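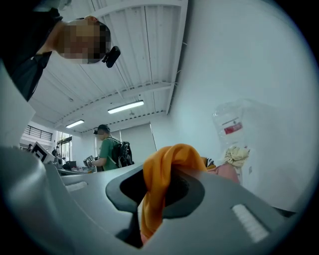

Applications are open for the September round of the Botalik Fellowship, which brings undergraduates into working labs at the Nanayakkara Institute for a full term of hands-on research. Fellows get a bench, a mentor and a problem that no one has solved yet, and they get them on day one! The work can be as grand as tracing how a cell repairs itself or as plain as learning how moss holds water, and the institute has always been happy to pay for both. What it asks in return is curiosity, a decent notebook and a short talk at the end.

This year there are 11 places, up from last year, and two of them are set aside for students at community colleges. Each fellow receives a stipend of $3,000 plus a transit pass, and those coming from out of town can ask for a room in the Lolberg residence, a short walk from the main building. (The rooms on the garden side are the quiet ones. Ask early.)

The program is led again by Young-sook Ra, whose own lab studies how roots find water in poor soil. She has read every application since the fellowship started and says she still looks forward to the stack.

"The best ones are usually a bit messy," Ra said. "Somebody tells me they kept 30 jars of pond water on a windowsill all spring and their roommate moved out. I want to meet that person."

Joining her this round is Catinca Avram, a former fellow who came back to the institute to work on the chemistry of old paper. Avram will run the Monday skills sessions, and she has rebuilt them from scratch. There will be less time in the lecture room and a lot more at the bench – pipetting, basic statistics, keeping records that a stranger could follow, and one whole session on how to read a paper you don't understand. She would have loved that last one as a student, she said, and she plans to bring along the paper that baffled her the most.

Fellows will also have the run of the Milico Library, including the evening hours that used to be for staff only. The fellows' talks take place there in the last week of the term and are open to anyone who wants to come. Last year's crowd filled the chairs and then the stairs, and the questions after the talk on moss went on so long that the coffee was cold by the time people reached it.

To apply, send a one-page letter about something you would like to find out, along with the name of a teacher or supervisor who knows your work. No grades are needed at this stage, and no earlier lab experience is expected. Students in any major are welcome – past fellows have come from music, geography and accounting as well as the sciences. Letters go to the fellowship office on the ground floor or through the form on the program page, and everyone who applies will get a reply.

Posted 2022-07-20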